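17 July 2019, Vindville, back bench

Sourdough crackers, round four. I know, I know, I said I'd write up the dye tests first, but the crackers are what everyone keeps asking me for in the hallway, so the dye can wait until I find my other notebook.

Where we left off: round three tasted great and snapped like wet cardboard. I had the dough too thick in the middle of the tray and too thin at the corners, so half of it burned and the other half bent. I blamed the oven for a while (it does run hot on the left, I still say so), but the rolling was mine.

Changes this time. I used 30 g less water and swapped the all-purpose for the Hosus rye blend, the coarse one in the brown bag. Same starter, fed the night before and left on the shelf over the sink. Olive oil the same as before. Salt I forgot to weigh, sorry, it was a pinch and then another pinch. Rested the dough 30 minutes under a damp towel and then ran it through the Stirkix roller, which somebody had left set on 9. That's way too thin for rye! It tore into ribbons and I had to ball the whole thing back up and start over on a wider setting. Please put the dial back to the widest when you're done with it, me included.

Second pass went much better. I folded it once like a letter, turned it, rolled again, and got a sheet I could lift with both hands. The edges were ragged but I kind of like them that way. Docked it with a fork, brushed on oil, sesame on one tray and caraway on the other.

Baked until the color looked right, turned the trays once, then switched off the oven and propped the door open with a wooden spoon. This is the bit I've been skipping, and I think it matters more than the flour does. Left them in there while I did the dishes. They came out dry all the way through and they really snap, even the fat ones from the middle.

Tasting notes, such as they are: caraway wins for me. Sesame is fine but it falls off everywhere and you end up eating it off the table with a wet finger. The rye gives a sour, almost malty taste that I didn't get from white flour. Could use more salt (see above re: pinches). I tried one with the Miyazaki citrus paste from the fridge door and it was so good I had four more standing up. 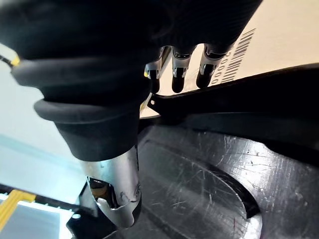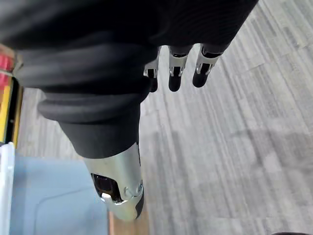 Storage is the open question. I put half in the tin with the tight lid and half in a paper bag, both on the high shelf, labeled. Please don't eat from the bag, or if you do, at least write down whether they've gone soft. It was 70 percent humidity on the wall gauge this morning, so if the bag ones survive this week they'll survive anything.

For round five: weigh the salt. Try the caraway toasted first. Split the dough in two before resting so it isn't such a wrestling match at the roller. I'd also like to try an older, hungrier starter and see if it gets more sour or just weird. There's enough rye left for two batches, and after that we need to order more, and the last order took forever, so whoever does the September supplies list, add a bag for me.

Roller is wiped down, trays are in the rack, spoon is slightly scorched.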